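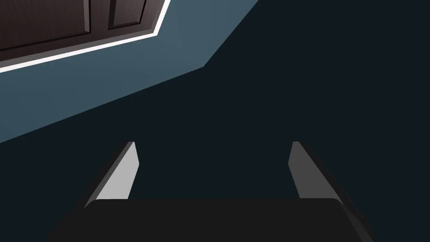 Gremance Open Day: Frequently Asked Questions

Last updated 1 June 2018

General

What is shown at the open day?

The main item is a live simulation of household navigation and door handling. A two-armed mobile robot is operated in a rendered apartment, and visitors follow the run on the screens in the demonstration room. There is also a short talk on the control software and a station where visitors can drive the simulated robot themselves.

Is there a physical robot?

No. The demonstration is simulation only. Hardware work is done in a separate building that is not open to visitors.

Who runs the demonstration?

Skarphéðinn Hafþórsson, who maintains the simulation environment, runs the morning and afternoon sessions. Questions on contact modeling should go to him. Questions on schedules and group visits should go to the front desk.

How long is a session?

A session takes 23 minutes, followed by 10 minutes for questions. The room is then cleared and the software is restarted for the next group.

What do the names on the program mean?

Stunden is the simulator. Frandsen is the apartment model loaded into it. Ideo is the operator interface, which displays the camera views and takes input from the hand controllers. All three are developed in house.

The demonstration

Which camera views are displayed?

Two types. The wrist view looks out along the fingers of one gripper and moves with the arm. The body view looks out over the robot's base and both arms. The operator can switch between them at any time. Visitors see the same view as the operator, without added labels.

Why does the picture tilt?

The rendered view follows the pose of the simulated camera. No horizon correction is applied. A leveling filter was tested in October and removed, as it made it harder for operators to judge the direction of the arm. Visitors who are sensitive to motion on large screens are advised to sit in the back rows.

What does the wrist view tell the operator?

Mainly the finger opening and the direction of approach. With the gripper open, the space between the fingertips marks the area where an object has to be before the close command is given. The wrist view carries no distance readout. Much of it can be taken up by one plain, dark surface when the arm is turned away from the lit parts of the room, and in that case most operators go back to the body view.

Which task is used?

Doorways. The robot is driven along the hallway and brought up to a room opening, and the operator has to place the base and both arms so that neither arm strikes the door or the trim. The bathroom is used most often. It can be recognized by the mustard yellow wall and the white toilet. 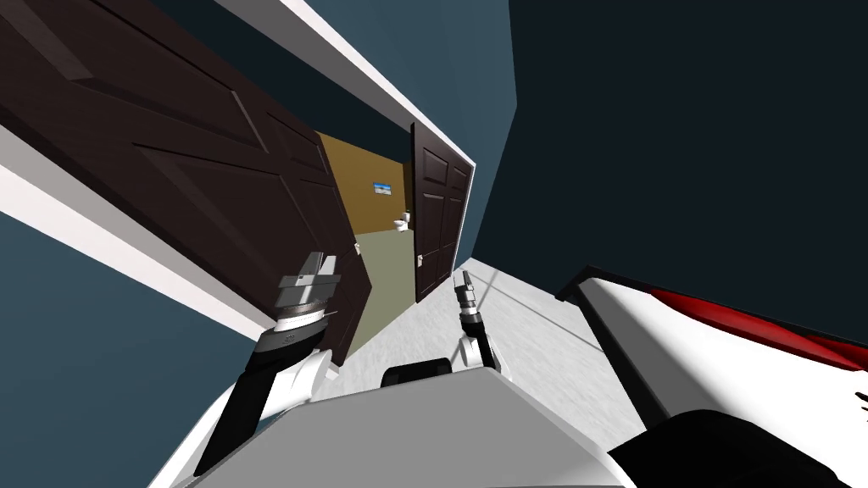 Arm clearance is the usual difficulty. An operator watching one gripper near a door edge tends to lose track of the other arm. In Ideo, each arm has its own controller and either one can be locked in place while the base is moving.

Why are doors used and not pick-and-place tasks?

A paneled door has a large moving surface, a small handle and a fixed frame close by. This puts heavy demands on collision checking. Pick-and-place is covered briefly in the talk.

Is the robot autonomous?

Not in the public sessions. A person controls the base and the arms. The software limits joint speed and stops an arm when contact force passes a set value. Recorded autonomous runs are played in the talk on request.

How detailed is the apartment model?

Frandsen contains 1,162 separate bodies, of which 162 can move. The rest are fixed to save computing time. Wall and floor colors are kept plain. Contact properties are set for each body and are not derived from its appearance.

Do the simulated sessions match real behavior?

In part. Arm motion is close to that of the hardware at low speed. Door friction is less reliable, and the model does not include wear, loose hinges or flexing of the door. Results from the open day are not used in published work.

Trying it yourself

Can visitors drive the robot?

Yes. The driving station is open between sessions. Each turn begins in the hallway with both grippers empty. The operator controls are explained by staff, and no experience is needed.

Is there an age limit?

Visitors under 10 may use the station with an adult next to them. The hand controllers come in one size only.

What happens if the robot gets stuck?

Press the reset button on the left controller. The robot goes back to its start pose and all doors return to their start positions. If the screen freezes, call a staff member and do not unplug the controllers.

Can I keep a recording of my turn?

Recordings are stored as joint data, not as video, and need Stunden for playback. A still from the body view can be printed at the desk.

Practical information

Do I need to book?

Booking is needed for the sessions and for the talk. The driving station works on a first-come basis.

Can I take pictures?

Photography of the screens is allowed. Please turn off the flash. Photography of the operator's desk needs permission from the operator.

Is the room accessible?

The demonstration room is on the ground floor and has step-free access. The driving station has an adjustable table. Captions are available for the talk but not for the live sessions.

Is the software available for download?

Ideo and Stunden are licensed to partner laboratories. Frandsen is supplied with Stunden and cannot be obtained separately. License requests are handled by email after the open day.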